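Community Help > Wine and Drinks at Home > Storage and Serving

Opened red wine, how many days before I should stop serving it?

Posted by Nhung Hồ, Sat 27 July

Hello everybody. I have a small problem with red wine and I hope someone with more experience can help me.

My husband does not drink, so when I open a bottle it is for me only, and sometimes for my sister when she visits. I take one glass with dinner. This means one bottle stays open for four or five days. I buy mostly lighter reds, and in the last months I bought several bottles of one called Plultier, which my shop sells for a reasonable price. On the first evening it is very nice, with a smell of cherries. On the second evening it is still good. On the third evening it has become flat, and on the fourth there is a sour smell, a little like apple that was cut and forgotten.

I put the cork back each time, and I keep the bottle standing on the counter, not in the sun. The kitchen is 72 degrees in the evening, maybe more when I use the oven. I have read that red wine should never go in the refrigerator, so I did not try it. Is this correct?

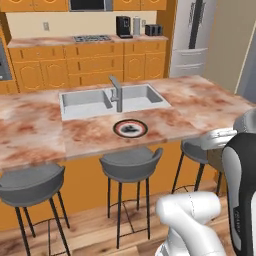 My second doubt is about the equipment. I see three kinds of things in the stores: the rubber stopper with a hand pump, the can with gas that you spray into the bottle, and the special machine with a needle, which is too expensive for me. The pump from Itetti costs 48 dollars with two stoppers, and the seller told me that it keeps wine fresh for two weeks. I find this difficult to believe. I would also like to rinse the stoppers by hand and not in the dishwasher, and for this a double sink like the one in the picture, with the faucet between the two basins, is very practical, so washing is not an obstacle. But if the pump gives me only one more day, I prefer to spend the money on wine.

Finally, is it dangerous to drink the wine on the fifth day, or only not pleasant? I dislike throwing food away. Thank you in advance, and please excuse my English if something is not clear.

Perihan Gezer

Dear Nhung,

What you read about the refrigerator is not correct, or it is only half correct. Red wine should not be served very cold, but an opened bottle should go in the refrigerator, red or white. The air that entered the bottle works on the wine, and it works much more slowly when the wine is cold. With a light red I would do this before I buy anything.

This is how I do it at home, and I have done it this way for many years:

Pour your glass and close the bottle immediately. Many people leave the bottle open on the table during the whole dinner, and then they wonder. Put it in the refrigerator standing up, so that less of the wine touches the air. The next evening, take it out before you start to cook. If you forgot, pour the wine in the glass and hold the glass in your hands for some minutes.

A better method is the half bottle. Keep one empty half bottle with a screw cap, wash it with hot water and no soap, and let it dry well. When you open a new full bottle, fill the half bottle first, up to the top, and close it. Drink the other half in the first two evenings. The small bottle has almost no air inside, and in my refrigerator it stays good for five or six days. It costs nothing.
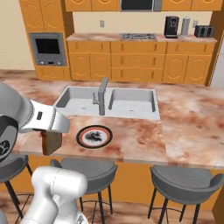
You also have to consider which wine it is. A light red with soft tannins gets tired earlier than a heavy one. I do not know the Plultier, but if it smells of cherries and is easy to drink when young, I suppose it belongs to the first group. An old bottle is the most delicate of all, and I would finish it the same evening with friends. A fortified wine such as port can wait for weeks.

About the pump: I had one, not from Itetti but from Statar, and I stopped using it. It removes a part of the air but not all, and after one night the stopper was often loose. I felt that the smell of the wine also became weaker, though I cannot prove it. The gas is better in my opinion. You spray it for a short moment, you close, and that is all. Still, for one glass each evening I think the half bottle is enough.

On the fifth day the wine is normally not dangerous. It becomes vinegar slowly, and vinegar is not a poison. If there is mold, or it smells truly bad, pour it away. If it is only a little sour, use it for onions, for a stew, or for pears. I freeze mine in an ice cube tray and take two cubes when I make a sauce.

I hope it helps you. Please write again in September and tell us if the half bottle worked!

Hunt

fridge. the counter is whats killing it, 72 is too warm for an open bottle, never mind with the oven on. skip the pump, two weeks is sales talk

also check if your shop has the same wine in half bottles. mine does for a few of the reds and you get the small bottle for next time

Nhung Hồ

Thank you both. I moved the bottle to the refrigerator door this evening. Is the door all right, or does the movement disturb the wine?

Perihan Gezer

The door is all right for a few days. If you have space on a shelf at the back, it is a little colder there.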